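Grain moisture monitoring in on-farm storage: speaker notes
Tiltmont growers' session, October
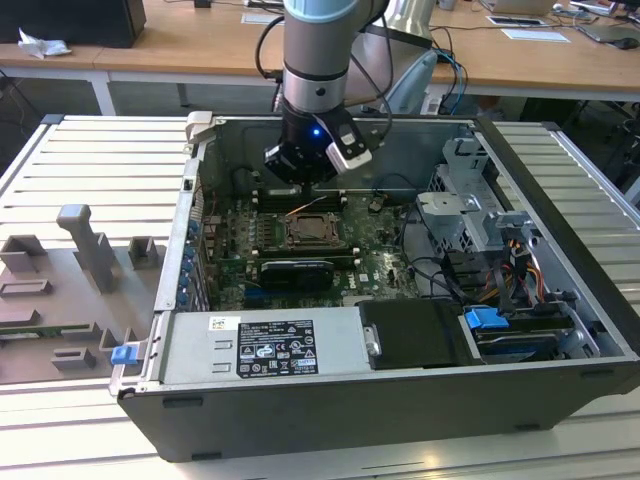
Open desktop case with the side panel off, motherboard and memory slots exposed.

Slide 1. Scope
Flat-bottom and cone-bottom silos, aerated. Sealed fumigation storage is covered in the afternoon session. Leave hermetic bags for questions.

Slide 2. The Flelta site
23 silos, nine fitted with temperature and humidity cables. Barley and wheat only. Total capacity for the nine is 3974 tonnes. Cables hang off the roof brace, not the centre hatch. Mention the roof load check before anyone asks.

Slide 3. Equilibrium moisture
Show the wheat curve. Relative humidity between the kernels gives grain moisture once temperature is known. Curves differ between wheat, barley and canola - check which one the controller is set to. Canola on a wheat curve gives a meaningless number.

Slide 4. Sensor placement
Lowest sensor above the aeration duct. Highest sensor below the levelled grain surface. A sensor sitting in headspace will follow the daily air temperature and should be excluded from the average. Peaked grain confuses this, so level first.

Slide 5. Logging
Hourly readings are enough. The Osix logger holds 3000 records per channel, then overwrites the oldest. Download before harvest and again before outloading. Keep the raw file as well as the summary.

Slide 6. Fan control
Three stages: continuous running after filling, then a reduced daily program, then maintenance. Pause here for the Sukprasert controller screens. Point out the humidity cut-out and the manual override. Fans left on override through a wet night will put moisture back into the bottom layer.

Slide 7. Faults seen at Flelta
Water in a junction box. Two cables labelled in reverse order. One channel reading a flat line after a rodent chewed the sheath - replace the full cable, splices don't last.

Slide 8. Questions
Have the barley curve ready. Spare handouts are on the side table.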